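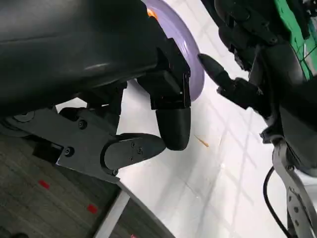
Good morning, and thank you for making it in so early. I know the coffee in the hall is better than anything I can offer up here, so I'll try to earn the next 20 minutes.

(Wait for the doors to close.)

I work on the Skuvis project at Grerkivberg, where we teach a pair of arms to pass things from one hand to the other. Most talks about that kind of work end with a video of everything going well. Mine is about a screw, and how long it took a room full of people I'm very fond of to find it.

Start in November. We had been running the handover task for weeks, and the log stood at 3,563 attempts. One arm picks up a light object, the other comes in and takes it, and the first one lets go. Up to then we dropped things at a steady, boring rate, and we all knew why each drop happened. Then one afternoon the left gripper began letting go early. Only a little early, and only now and then, so of course we blamed the software.

(Slow down here. People like this part.)

I'd like to be kind to us, because it was a reasonable guess. We had changed the release timing that same week. So we put the old timing back and ran 500 more. The drops were still there. Then we blamed the camera, cleaned it, calibrated it again, and got a lovely sharp picture of the gripper letting go early.

By now we were at the stage where everyone has a theory and nobody wants to hear yours. Mine was temperature. I carried a thermometer around for two days and I would like that struck from the record.

What we should have looked at sooner was the finger itself. One of the screws holding a finger link had backed out by less than a full turn. With the hand still, you couldn't see it, and when you pushed on the finger the way we always did at morning check, straight in, it felt fine. Push it sideways and it rocked. The motor thought the finger was in one place and the tip was in another, and the gap between those two was our early release.

(Hold up the loose finger. Rock it sideways, then straight in. Pass it to the front row and please remember to get it back this time.)

Now the part that bothers me more than the drops. When the grip slipped, the receiving arm was already on its way in, and it kept coming. On attempt 513 of a later batch, the two hands touched. It was a gentle touch, at low speed, and the only damage was a scuffed fingertip. But one of us had been reaching toward the table a moment before to pick up a dropped piece. We had got used to drops, you see, and we had got used to reaching in after them without pressing stop.

I've thought about that a good deal since. The screw was a five-minute repair. The habit had been growing for months, and I had it as badly as anyone.

So, what we changed. Every screw on the fingers now has a paint line across it, and the morning check includes a sideways push on both hands. If the grip width reads wrong during a handover, both arms stop, where before only the giving arm did. And no hand goes past the edge of the work area until the arms are powered down – mine included, even when I'm in a hurry.

We borrowed the paint line from our friends at Darkow, who have been doing it for years and were very polite about it. Piras, our other site, took on the same checks and found two loose screws of their own in the first week.

Since the repair we've logged 586 handovers with no early release. I'd want many more before I called it settled.

(If time is short, skip the next bit and go to questions.)

For anyone who wants the check sheet, it's one page, and I have paper copies in my bag. Please write on it and send it back. The line about cable slack came from a visitor who stood behind me for ten minutes and then asked a very good question.

(Questions. Repeat each one for the back of the room. Collect the finger.)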